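LISEZMOI, jeu de données Urau, version 2

Urau rassemble des relevés de tension artérielle pris à domicile, saisis par les patients eux-mêmes dans un carnet papier puis recopiés dans un tableur. Le jeu contient 1000 carnets, soit une ligne par mesure, avec la systolique, la diastolique, le pouls et le moment de la journée. Le nom vient de l'étude pilote menée à Clerkley. Nous l'avons gardé faute de mieux.

Autant prévenir tout de suite : l'automesure a très bonne presse, et nous pensons que cette réputation dépasse ce que des carnets comme ceux-ci permettent d'établir. Si vous cherchez un fichier pour montrer que se mesurer chez soi fait baisser la tension, vous y arriverez sûrement. Ce sera en grande partie un effet de sélection.

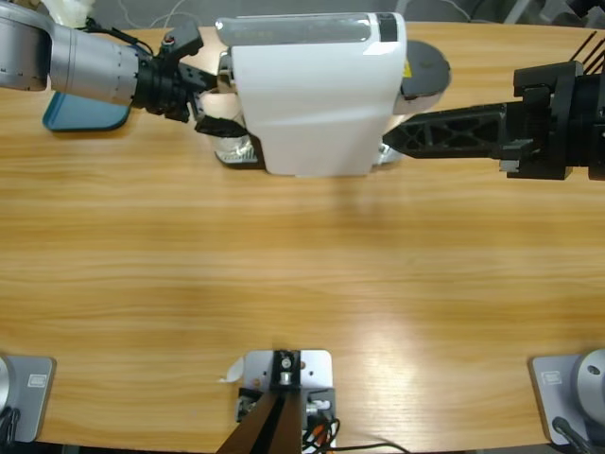 Peut-on se servir d'Urau pour estimer la fréquence de l'hypertension dans la population ?

Les participants se sont portés candidats après une affichette en pharmacie, et presque tous se savaient déjà suivis pour leur tension. Toute prévalence calculée là-dessus décrit les clients de quelques pharmacies de Clerkley et d'Ivcombe, sans plus.

Contenu

carnets.csv : une ligne par mesure
participants.csv : tranche d'âge, sexe, traitement déclaré (oui, non, ne sait pas)
appareils.csv : type de brassard, bras ou poignet, tel que déclaré
corrections.txt : journal des valeurs modifiées à la relecture

Sur les 1000 carnets, 700 sont complets, c'est-à-dire sans journée manquante pendant la période demandée. « Complet » ne veut pas dire fiable. Un carnet rempli d'une seule traite, le dernier soir, avec le même stylo, passe pour complet dans nos fichiers. Marina Gavalas, qui a dirigé la saisie, soupçonne que c'est arrivé souvent et nous n'avons aucun moyen de le vérifier.

Collecte

La consigne était simple : s'asseoir, attendre cinq minutes, mesurer trois fois le matin et trois fois le soir, noter les trois valeurs. Beaucoup de gens n'ont noté que la plus basse. On le voit à la colonne « rang », vide quand le carnet ne donnait qu'un chiffre. Nous avons refusé de combler ces trous par une moyenne, malgré les demandes répétées de deux équipes utilisatrices.

L'heure est rarement exacte. « Matin » peut vouloir dire 6 h ou 11 h 30, avant ou après le café, avant ou après le comprimé. La première version proposait une heure reconstituée. Elle a été retirée, car elle donnait une impression de précision que rien ne justifiait. 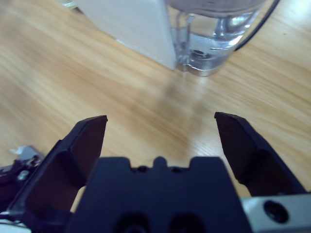 Reste la question des chiffres ronds. Les valeurs finissant par zéro sont bien trop nombreuses, alors qu'un tensiomètre électronique n'a pas de préférence pour les dizaines. Les gens arrondissent, parfois à la hausse, plus souvent vers le bas quand la lecture frôle un seuil dont leur médecin leur a parlé. Un modèle entraîné sur ces données apprendra l'arrondi avec le reste. Le script trnka.py (Trnka est le petit outil de contrôle écrit par Bohumila Procházka) calcule la part de valeurs terminées par zéro dans chaque carnet. Lancez-le avant toute analyse.

Relecture

Un carnet sur 10 a été saisi en double par une autre personne. Les désaccords concernaient surtout le 1 et le 7, et l'inversion entre systolique et diastolique. Les neuf autres n'ont été lus qu'une fois. Considérez qu'il y reste des erreurs du même genre.

Usages que nous déconseillons

Comparer des marques d'appareils : la colonne est trop mal remplie.
Juger un traitement : ni dose, ni date de début, ni observance.
Fabriquer un score de risque individuel, même « à titre indicatif ».
Alimenter une application de conseil aux patients. On nous l'a demandé, la réponse n'a pas changé.

Usages raisonnables

Étudier la façon dont les gens notent leurs mesures. Tester des méthodes de détection d'arrondis. Enseigner le nettoyage de données, pour quoi ce fichier est excellent.

Vie privée

Les noms et adresses n'ont jamais été saisis. Les remarques en marge ont été supprimées, car certaines parlaient d'un conjoint ou d'un employeur. Dans les tranches d'âge extrêmes, les effectifs sont faibles et une réidentification par un proche n'est pas exclue.

Mises à jour

La prochaine révision est prévue en mai. Elle corrigera des brassards de poignet classés par erreur comme brassards de bras. Les signalements sont lus le mercredi. Merci d'indiquer le numéro de carnet et la ligne concernée.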